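Kitchen and Workshop Tips, page 4: Water, Bottles, Cloths, Odds and Ends

Updated June 2020. Old tips stay up, new ones go in wherever they fit. 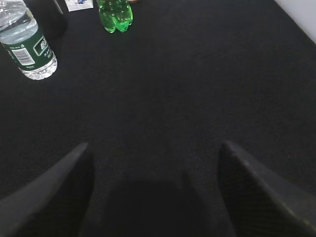

Before the tips, two fixes from last time. The vinegar soak for shower heads is one hour, not overnight. Overnight took the finish off mine. And the drawer wax tip: candle wax, plain white, no scent. Somebody used a vanilla one and now the socks smell like cake.

Right, water and bottles first.

DRINKING BOTTLES
Rinse, then leave the cap OFF. Upside down on a rack if you have one, on a fork laid flat if you don't.

Smell in the cap? Spoon of baking soda, warm water, cap goes in a cup of that for an hour. Old toothbrush round the threads. Rinse twice.

Thin plastic bottles, the kind water comes in at the store: fine for a refill or two at the bench, then recycle. Not for hot water, they go soft and fold up in your hand. Don't leave one on the dash of the car either.

Label glue. Peel what peels. Rub in a little cooking oil, ten minutes, wipe, then dish soap. Works on jars too. Does NOT work on the foil kind of label, for those I use a hair dryer and a thumbnail.

Freezing one for the cooler: pour out the top quarter first. Full ones split. Lay it on its side til it's solid if you want it to fit down the edge of the cooler.

WATER NEAR TOOLS
Drinks get their own corner. Mine is a shelf by the door, Walid Ghanem has a coffee can screwed to the end of his bench and drops the bottle in that. Better idea than mine, I just haven't got round to it.

If you do spill on steel (square, saw, plane sole): wipe now, not after lunch. Then a thin wipe of oil. Light rust that's already there comes off with 300 grit paper and the same oil. Go with the grain of the metal, small strokes.

Spill on bare wood: blot, don't rub. Wet the whole board lightly with a damp sponge so it dries even. Sounds backward. A single wet patch leaves a ring and the ring shows up when you stain it.

Raised grain after that, a quick pass with 160 and you're done.

DARK CLOTHS AND COVERS
Black and navy cloths show every crumb and every bit of sawdust. Lint roller, short strokes, one direction. No roller, use a damp rubber glove and drag it toward you. The fuzz balls up and you pick it off.

Washing: cold, inside out if it has an inside, no fabric softener. Softener makes them hold lint and they stop soaking up anything. First wash alone. FIRST WASH ALONE. I have a set of gray pillowcases that used to be white.

Faded? Hang to dry in the shade from now on. Won't bring the color back but it slows down.

Candle wax on cloth: ice pack till it's brittle, crack off the big bits, then brown paper over it and a warm iron. Keep moving to a clean part of the paper. Any color left behind, a dab of rubbing alcohol. Test a corner.

White marks on dark cloth from flour or chalk: dry brush first. If you go at it wet you make paste.

A cloth that slides around: strip of shelf liner underneath, a couple inches in from the edge. Lasts for years. Cut it smaller than the cloth or it peeks out.

KETTLES AND SCALE
Hard water here, so this is a regular. Half water half white vinegar, bring it up to the boil, switch off, leave half an hour. Pour out, boil plain water twice and throw both away. Lemon juice does it too and smells nicer, costs more.

Iron: don't put vinegar in it unless the booklet says OK. Some have a coating inside. Mine (a Delis, old) says no. Distilled water only.

Slow kitchen faucet: nine times out of ten it's the little screen. Unscrew by hand with a rag round it, tap out the grit, soak, put back. Close the drain before you start, theres a washer in there and it wants to leave.

From Imad Dabbas, who wrote in about the same thing: take a photo of the parts as they come out, in order. Yes. Do that.

SMALL SCREWS AND PARTS
A dark cloth under the job stops them bouncing. Light-colored one if the screws are black. Fold up the edges or clip the corners with clothespins and you have a tray.

Magnet in a sandwich bag for picking up filings. Turn the bag inside out over the trash, pull the magnet away, filings drop. Saves scraping them off the magnet for the rest of your life.

Muffin tin for taking things apart. Left to right, first part out goes top left.

WHAT I'M USING
People ask. Nobody pays me for this.
- Hakim dish brush, the wood one. Head lasts me since April, still going.
- Skotlow shelf liner, gray roll. Cut with kitchen scissors.
- Trundham bench oil. A little bottle goes a long way. Cap leaks, stand it in a jar lid.

READER QUESTIONS, FAST
Cloudy glasses. If vinegar clears it, it was scale. If it doesn't, the glass is etched and that's that. Lower the dishwasher heat for the next set.

Cutting board smells of onion. Coarse salt, half a lemon, scrub, rinse, stand on edge to dry. Never flat.

Stuck lid. Run the lid under hot water, dry it, rubber glove. Or tip of a butter knife under the rim till it pops.

Squeaky hinge. Lift the pin out, wipe it clean, rub with candle wax, back in. Oil works but drips down the paint.

Musty cooler. Wash, dry in the sun with the lid propped, then a crumpled sheet of newspaper inside when you store it. Swap the paper every so often.

Sponge in the microwave: only if it's soaking wet and has no metal in it. One minute. Let it cool before you grab it. I just throw them out now tbh.

Page 5 is paint and brushes. Page 3 is ovens, with the corrected timings for the rack soak.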